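The Lenetti Transect

By Evdokia Raptis 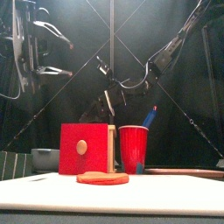 The marsh survey at Brekside ran on acoustic recorders, two per site, strapped to steel posts a meter and a half above the spring tide line. The target species was a small rail that had not been recorded in the district for 66 years. It was gray-brown, weighed less than a bread roll, and called mostly in the hour before dawn. Pilar Fuentealba had never heard one in the field. She had heard the reference recording more than 1000 times.

The reference recording was nineteen seconds long. It contained three calls, a gap, one call, and a man coughing. The classifier had been trained on the calls with the cough removed. Pilar had asked for the cough to be left in her own copy, and over the winter she had come to expect it.

Her contract ended on 30 June 2026. The last retrieval was set for that morning. She left the field station at 3:40 with a headlamp, a pair of waders, spare cards in a watertight box, and a printed tide table folded into quarters. Low water was at 5:12. The Lenetti transect was the longest of the four, and it had to be walked out and back inside the window.

The protocol was simple. At each post the observer stopped, stood still for two minutes, noted wind and cloud, opened the case, swapped the card, checked the battery, closed the case, and moved on. The two minutes were for settling. Birds that had gone silent at the sound of boots were thought to resume within that time. The figure came from Barrientos, who had designed the survey and left the project in March, and it was not clear where he had found it.

At the first post she noted wind light, cloud half. At the second she noted the same. The battery at the third had dropped below the threshold, and she replaced it and wrote the serial number on the sheet. The mud between the third and fourth posts was softer than it had been the week before. She tested it with the pole and went around by the sea purslane.

She thought about the report as she walked. It would state the survey effort in recorder hours. It would give the number of detections, which stood at zero, and the estimated probability of missing the bird if it was there, which stood at a value small enough that people would stop reading. The district would then be moved from one column to another. The sluice at Flullon would be rebuilt along the lines that had been drawn up before the survey began. She did not think the sluice was a bad plan. She had seen the old one, and it leaked.

At the fifth post she stopped and started the timer.

The call came from the left, at a distance she put at forty meters. Three notes, falling. She did not move. There was a gap, and she held her breath through it, and then one more note, lower, from the same direction. She waited for the cough. There was only the water going out of the creek.

The timer went off in her pocket. She silenced it, which took two tries with the gloves on. She stood for another two minutes, then for ten. Nothing else called except a redshank, far out, and a second redshank answering it.

She opened the case. The light that should have blinked every eight seconds did not blink. She counted to eight, and then again. She took the card out and put it in the reader. The last file on it was dated nine days earlier and was shorter than the others.

The second recorder at that post was the backup. Its microphone faced the other way, toward the seawall, under a foam cover that something had pecked most of the way through. It was running. She changed its card and marked the old one with a strip of yellow tape.

The data sheet had a column for incidental observations. It was two centimeters wide. Under the protocol, a call heard by a single observer with no recording was entered as unconfirmed and left out of the analysis. An observer who had listened to the reference recording on the day of the visit was required to say so. Pilar had listened to it at 3:15, while the kettle boiled.

She wrote the time, the bearing, the distance, and the number of notes. She wrote that she had listened to the reference. She wrote unconfirmed, and initialed it, and went on to the sixth post, where the wind was light and the cloud was half.

It was full day when she reached the seawall. She sat down on the concrete with her waders still on and put the taped card into the reader. The file covering the visit ran to 3000 seconds. She plugged in one earphone and moved the marker to four minutes before the time she had written down.

There was wind in the foam. There was a redshank, very faint, earlier than the ones she remembered. Then there were boots, getting closer, heavier than she would have guessed, and the click of the pole against the post. The boots stopped.

She turned the volume up as far as it would go and pressed the other ear shut with her hand.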